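Does co-training on hand-held gripper demos really help with handovers?

Posted in Robot Learning, Methods and Results

Noreen Moriarty

Hi all! I'm a second-year student and I've fallen hard for the idea of teaching manipulation from hand-held grippers instead of teleoperation. Our small group at Kanthorpe has been collecting demos for two-handed tasks, mostly passing an object from one gripper to the other, and I'd love to hear from people who have trained on this kind of data.

What we have so far is 70 handover demos, all two-handed, with a wrist view from each gripper. A policy trained on those alone does fine when the object is where we usually put it and falls apart when we move the start position. Somebody in our reading group mentioned the Pladano recipe, where you mix a big pile of one-handed demos in with a small number of two-handed ones and train a single policy on the lot. I read the write-up twice and I'm excited about it, but I can't tell how much of the gain comes from the mixing and how much comes from simply having more data.

So, has anyone tried it? And does the second gripper showing up in the first one's view cause trouble? My gut says a policy that has only ever seen one gripper would be confused by another one reaching in. Any pointers welcome, even half-finished ones.

Auður Gunnlaugsson

Oh, I love this question, we spent most of November on it! Short version: yes, mixing helped us, and I think it's more than the extra data.

We ran the comparison you're asking for. One policy got 50 two-handed demos. A second got the same 50 plus our one-handed set. A third got the 50 plus the one-handed set with the wrist images shuffled between episodes, so it had the same amount of data but the pictures no longer matched the motions. The third one was as bad as the first, and on some starts worse. The second was clearly better when we moved the object, which is exactly your problem case. That shuffled run is cheap and I'd do it before anything else, it settles arguments very quickly.

On the other gripper being in view – that was my worry too, and it went the other way for us. During the approach, the partner's fingertips are one of the best cues the policy has. When we masked the partner out of the wrist view, the handovers got sloppy and the fingers kept closing early. The fingertip pads on these tools are bright yellow against black fingers, so they stand out nicely even when the background is a mess.

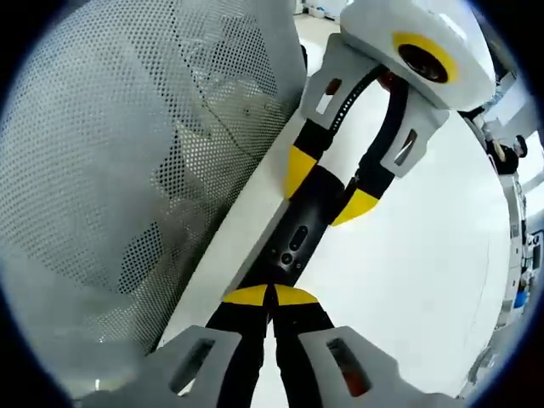

Do both grippers need to be recorded on the same clock?

They need a shared time base, yes, or a way to line the two recordings up afterward. A handover depends on one side letting go just after the other side closes, and a small offset in the data teaches the policy to drop things. We line ours up by closing both grippers together at the start of each episode and matching the two closing signals.

One more thing I wish we'd tried sooner: give the relative pose between the two grippers as an input. With only the wrist views the policy could manage the last bit of the approach, but it drifted on the way in. With the relative pose added, the drift mostly went away. Please post your numbers when you have them, I'm dying to see if it holds on someone else's setup!

Tadhg Dolan

Agree with Auður on the shuffled run. I'd add a warning about sampling. If your one-handed set is much bigger than the two-handed one and you draw evenly from everything, the policy hardly ever sees a handover. We weight ours so that every batch has both kinds. I don't have a magic ratio, we tried 5 settings and the middle ones were all close enough that I stopped caring.

Also vary the background. Our first set was all shot at one bench and the policy had learned the bench. We moved to 12 different spots and it got better without touching the model at all, which made my whole week.

Oisín Moynihan

I think the Ludus code has a dataloader for this, not sure if it's still kept up. We just use more demos tbh. Good luck!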